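3/31/23

Back on the lidded bin this week. The task is short: bring the gripper to the copper-coloured knob on the lid, close on it, lift, back off. I drive the arm remotely, the logger writes joint positions and both video streams, and the policy gets trained on whatever I managed to do.

The old Delach set had 885 demonstrations, collected by three operators. Sheena Forsyth went through it in November and found that most of the variance was in the last part of the approach. One operator came in high and dropped straight down. The others slid in from the side at lid height. Averaged together, the two styles produce a path that goes into the lid.

So the new set has one operator, one approach and a written procedure:

- Start pose randomized, bin pose fixed for each block of 30.
- Fingers open before the descent starts.
- Stop short of the knob, correct sideways, then close.
- No regrasping. If the first close misses, end the episode and label it.
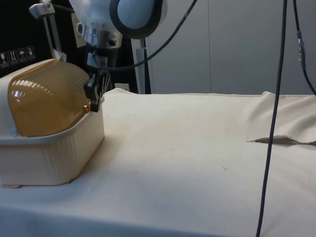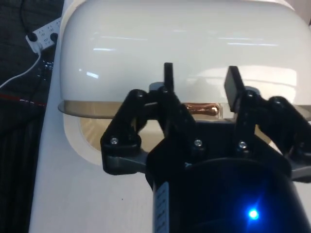
The pause before closing is the part I argued with Ott Krūmiņa about. His view is that a pause teaches the policy to hover, and he has logs from Berhe to back that up. Mine is that a short one is tolerable if idle steps are trimmed afterward. Wuriter (our replay tool) now drops any run of steps where the commanded motion stays under a threshold — gripper commands are exempt, otherwise it eats the close.

Latency is still a nuisance. The wrist stream arrives around 300 ms behind the joint data, and I steer mostly by the wrist view, so my corrections come late and overshoot. I've been aligning the timestamps offline. That fixes the training data and does nothing for the person holding the controller.

I also tried guiding the arm by hand for one block. The motion was smoother, but my forearm was in the fixed view for most of it, so that block is set aside.

Target is 2000 episodes before the next training run. Trimming threshold and config are in the Gokton repo under the usual branch.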